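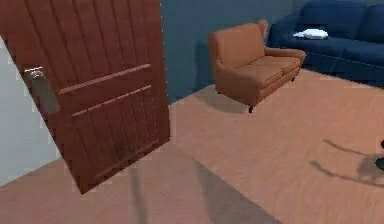 Trovo: a hall robot built in a shared workshop
Notes for the Monday evening talk, Birkel workshop

Opening (keep it short)

Say who is on the build. Selim did the drive base, Hatice the wiring, Nesrin the arm mount, and I do the software. Thank Birkel for the bench and the shelf by the window.

What Trovo is: a wheeled base with one light arm on a post. It should drive from room to room in a normal apartment, find a small thing on a counter and bring it back. It does the driving part. The arm part is about half there, so say so early and people won't wait for it.

Why we simulate first

The first base was tested on the workshop floor and went into a table leg at full speed. Bent axle, six weeks waiting for a new one. After that Selim asked for a rule that no new driving code goes on the hardware until it has done 100 runs in the simulated apartment without touching anything. We have kept to it, with 2 exceptions, both mine.

The apartment file is called Plavard. It has a kitchen, wood-look floors, doors standing open and a seating area with a blue wall. It runs on my old desktop. No special graphics card needed, somebody always asks. 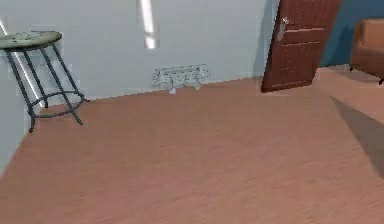
Thin legs were our first real problem. The range sensor sits low on the base and a bar stool gives it four narrow hits with gaps in between. The planner saw the gaps and tried to go through. We now group close hits into one shape and grow it outward. The fix is short, show the code only if there is time.

Open doors are the second problem. The lower edge of a door is off the floor, so a sensor mounted too low can look under it. We moved ours up by the width of a bracket. Hatice had to remake the cable for that – mention that small changes in the model cost real work on the bench.

Shadows: the floor camera was calling dark bands on the floor obstacles. Tell the story of Trovo parked at the edge of a shadow until the battery model ran out. Pause here for questions on driving. 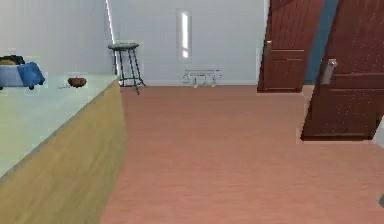 Route from the seating area to the kitchen. The last failed run was number 174 in the log, a wheel clipped the corner of the counter panel on the turn. We slowed the turns and widened the margin. It takes longer to get anywhere now and I think that's fine at home.

Counter work. Nesrin wants the arm to start with a bowl, since a shallow rim gives the gripper something to hold. Flat things like a spoon come much later. Pale, glossy countertops are hard for the depth camera, which loses points where the light bounces. In simulation we add noise by hand to copy that, and the noise is still too polite compared with the real camera. 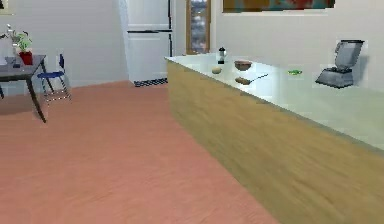
What the model gets wrong

Wheel slip. The simulated floor grips the same everywhere, the workshop floor doesn't.

Cables. The arm cable has weight and pulls to the left. We have no cable in the model yet.

Next steps

Mount the arm for good. Put the base through the 100 runs again with the arm folded. Then a first trip in Nazmiye's kitchen, if she still agrees after tonight.

Files are on the workshop server under Trovo. Ask Hatice for the wiring sheet, the printed one on the wall is out of date.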